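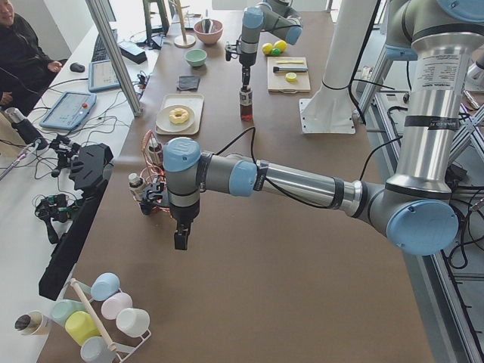
Figure 1. Two small spice bottles with white caps in a copper wire rack, on brown paper.

3.2 Storage conditions and sampling

Ground spices lose volatile oil at a rate that depends on temperature, on the space left above the powder and on how often the container is opened. Most published values come from sealed laboratory vials held in the dark, a condition seldom met in a home kitchen. The present section describes the storage trial used to obtain loss rates under household conditions.

Three spices were selected: cumin, black pepper and clove. All were bought whole from a single wholesaler, Gakura, and ground in one session on the same burr mill. The powder was passed through a sieve, mixed by hand and filled into small bottles with screw caps, of the general size sold for domestic use (Figure 1). In total 328 bottles were filled. Bottles with a damaged thread or a cap that did not seat fully were refilled before the trial began.

The bottles were divided between two storage positions. The first was an open rack on a worktop, exposed to daylight from a north-facing window. The second was a closed cupboard in the same room. Air temperature and relative humidity were logged at both positions. No bottle was placed within one metre of a cooker, as the effect of steam is treated separately in Section 3.4.

Filling was completed in February 2019 and the trial ran for 10 months. Within each position, half of the bottles were left closed until sampling. The others were opened 6 times a week, held open for five seconds, tipped once over a dish and closed again. The material removed was weighed, so that the growth of the headspace could be entered in the model as a separate term.

At each sampling point the contents of a bottle were used in full and the bottle was then withdrawn. Volatile oil was determined by steam distillation and is given in millilitres per 100 g of dry matter. Moisture was measured on a separate portion taken from the same bottle. Colour was recorded but is not used in the analysis below, as the differences between operators were larger than the differences between storage positions.

Loss was fitted with the first-order model of Athanasiadis, with the rate constant allowed to differ between opened and unopened bottles. The two-stage model of Wukar was also tried. It gave a slightly better fit for clove during the early part of the trial, but its second rate constant could not be estimated for pepper, and it was not taken further. Residuals were checked against filling order, and no trend was found.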